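Ticket 548: Label printer at Szczepańska drops off the network overnight
Status: Resolved
Opened by: Maja Wieczorek
Assigned to: Remigiusz Borkowska
Software: Hustum order desk, Bultelley print service

Maja Wieczorek, Monday 8:10 am
The label printer in the back office is offline again. Orders show as "sent" in Hustum but no labels come out. The front counter receipt printer is fine. Turning the label printer off and on fixes it until the next morning. This has been going on since we switched internet providers in October.

Remigiusz Borkowska, 8:35 am
Thanks. Before you restart it, can you hold the feed button until it prints the network page and tell me the IP address? Also tell me what address Hustum has under Settings, Devices, Label printer.

Maja Wieczorek, 8:52 am
Network page says the last part is 166. Hustum says 42. I restarted it before I saw your second question, sorry. After the restart the page says 42 and the labels came through, all of them at once, including two I had already written out by hand. 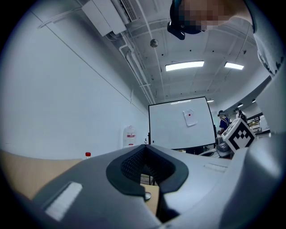 Attachment 1, added by Maja Wieczorek. Light wood tabletop partly visible through the notch.

Remigiusz Borkowska, 9:20 am
The address is changing. The old router had a reservation for the label printer and the new one does not. When the lease runs out overnight the printer can get a different address, and Bultelley keeps sending to the old one. Hustum marks a job as "sent" when it reaches the print service, so that status does not tell you whether the printer got it.

I don't have a login for the new router. Did the provider leave one?

Maja Wieczorek, 9:41 am
There is a card in the folder with the contract. I called you with it.

Remigiusz Borkowska, 10:15 am
Got in. Changes made:
- Reserved the address ending in 42 for the label printer.
- Moved the start of the automatic range above it.
- Cleared 4 stuck jobs from the Bultelley queue.
- Turned off "retry failed jobs after restart" so old labels do not print twice.

I also saw that the Vutico scanner is on the guest network. It works there, but it should be moved. I'll open a separate ticket.

Please leave the printer on tonight and don't restart it in the morning. Just send a test label.

Maja Wieczorek, next day, 8:05 am
Test label printed. Network page still says 42. One label came out a little crooked but I think the roll was in wrong. Reloaded it and the next one was straight.

Remigiusz Borkowska, 8:30 am
Good. I'll leave this open two more nights.

Maja Wieczorek
Still fine. You can close it.

Closed by Remigiusz Borkowska. Cause: missing address reservation after router change.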